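January, notebook, lectionary workshop, morning

Tea urn on by 9, Imke had the parchment leaves out already. Aim for today: get the commentary on the Emmaus reading (Luke 24) to a state Samina can typeset. Not there yet.

Main snag is still Cleopas. Draft follows the old line that he's the Clopas of John 19. Greek names look close on the page but Torunn isn't happy, she says one is short for Cleopatros and the other is probably Semitic. I'd put it as "some early writers held" and leave it. Régis wants a full footnote. Compromise: 4 lines, no more.

Second thing, the unnamed companion. Cut the paragraph guessing it was his wife. Nice idea, can't carry it, and the homily on p. 16 already leans on it too hard. Need to fix that one too.

"Their eyes were kept from recognizing him" - keep the passive. Mireille's version had "they failed to recognize", which puts the fault on them and spoils the turn at the breaking of the bread. Changed back in all 6 places. Check the childrens sheet aswell.

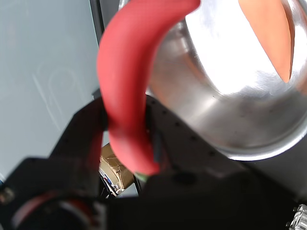 Red pepper and the silver bowl, carrot piece in it.

After lunch: psalm pairing. Torunn for Ps 16 (path of life, fits the road), Régis for 116. Went with 16, it's the one Peter quotes in Acts 2 and that reading sits right beside ours in the Easter cycle. Régis sulked a bit then agreed.

Paper: Navenetti sample too glossy under the reading lamp, glare on the red rubrics. Borodari stock better, takes the ink well, slightly yellow. Ask for the heavier wieght before ordering. Samina says the margins need to be wider or the binding eats the verse numbers.

Leaf 319 has the response printed twice. Imke to pull it and redo.

To do
- Cleopas note, me, tonight
- homily p. 16, Mireille
- ring Borodari re price
- colour proof of the Easter opening, still waiting on Samina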